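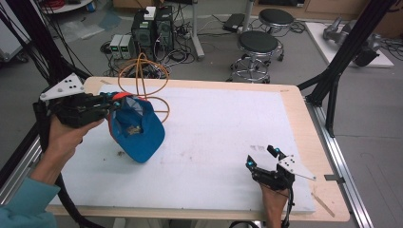

The long apprenticeship of a machine that cannot hang up a hat

By Naa Issahaku
2022-02-04

The pitch at Brovitz is that anyone can teach a robot. You don't write code and you don't need an engineering degree. You pick up a pair of grippers by their handles, do the job yourself, and a computer keeps a record of how your hands moved. Later an arm is meant to do the same job without you.

I spent two days at the firm's workshop in Prakadholm to see how much of this I believed. I came away believing the first half.

The job was a baseball cap. Pick it up by the edge, turn it the right way round, put it down flat. I have been doing this since I was four. With a gripper in each hand it took me most of a minute, and I dropped it twice. You have no fingertips. You can't feel whether the cloth is slipping, so you squeeze harder than you need to, and the cap folds up under you and shows you its lining. After nine tries my forearms ached. I was told my recordings were "usable, mostly".

Each gripper carries a white plate printed with black dots, which lets the system work out where the tool is and which way it's pointing. Nusoswood, the rival outfit across town, prefers remote control: the operator sits at a desk with a pair of levers and drives the real arm from there. Its people say this gives cleaner records, as the robot can't be shown a movement it is unable to make. The Brovitz people say remote control is so slow that you'd retire before you finished. Having tried both, I think each side is right about the other.

Neither is keen to talk about hours. The cap project, known in the building as Vlachou, had 3,000 recordings behind it when I visited, all made by people standing at a table and doing the same small thing again. They work in shifts of three hours, which was as much as anyone could stand. That is a great deal of human labour to pour into a labour-saving device, and it rarely gets a line in the brochure.

Then there's the matter of what has been learned at the end of it. I asked to see the arm do the task and was shown a film from September. In the film it managed the cap well, eight times in a row. I asked about a woolly hat. There was a pause, and then some talk of "the next round of data". A child who can put a cap on a table can put a woolly hat on a table. The arm, as far as I could gather, would need its own pile of woolly hats.

Soft things are the hard case, to be fair to them. A metal box has the same shape whichever way you lift it. A cap sags and creases, and its brim catches on whatever is nearby. Factories have had robots for decades and have mostly kept them away from cloth for this reason. If hand teaching can crack that, it will be worth the sore arms. I'd just like to see it done with a hat the machine hasn't met, on a table it doesn't know, with no film to fall back on.

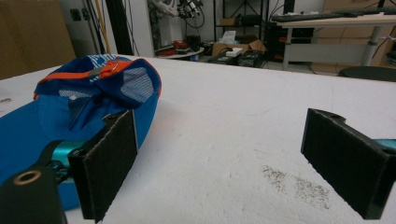 Will a robot taught this way be folding the washing at home any time soon?

I wouldn't clear a space for it. Showing a robot one job, with one object, can be made to work with enough patience. A house is full of different objects that never sit the same way twice, and I met no one in Prakadholm who would give me a date or a price.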